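Brevness notebook, Tuesday, 7.40 am

Back on the humanoid after the long weekend. Coffee's on, Ruoxi has the good hex keys, and I want the cable job finished before Natalia needs the robot after lunch. The loom down the back is still my least favourite bit of this machine. Everything comes off the upper back in one big knot, runs past the hips and behind the legs, and one lead goes from the waist straight to the floor by the feet. Every time it turns I wince!

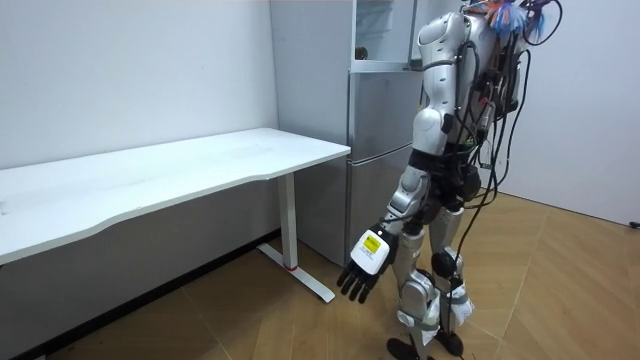
Cabling and strain relief

Plan is the same one Anqi and I scribbled out in January. Split the bundle at the waist, power on one side and comms on the other, with a proper clamp at the hip so the connectors up top stop taking the load. Aldo printed 2 clamps, and the first is a whisker too tight (he says file it, I say print it again). Slack from hip clamp to knee should be 175 mm with the leg straight. Hanyu wanted 154, but I tried that on the bench leg and it pulled at full bend, so 175 it is. Also retied the shin wraps while I was down there. The straps are a bit tired, so new ones are on the Barrios order.

Ran the left arm through its slow cycle seven times from the Evico pendant. No faults logged, though the elbow had a faint tick on the way down in cycles 3 and 4 and then quit. Put it on the watch list.
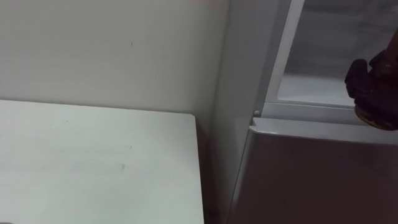

Head camera next. The Torkow calibration is from before we had the neck off, so I don't trust it, and I'd like a quick check we can do every morning without hauling the target board out. Natalia's idea is to use something fixed in the room, and I reckon the rounded back corner of the white table will do nicely, with the little grey spot on the surface as a second point. Both are easy to pick out from up there. Nobody scrub that spot off, please!

Still to do: second hip clamp, label both halves of the loom, ask Hanyu whether the wrist offsets got saved.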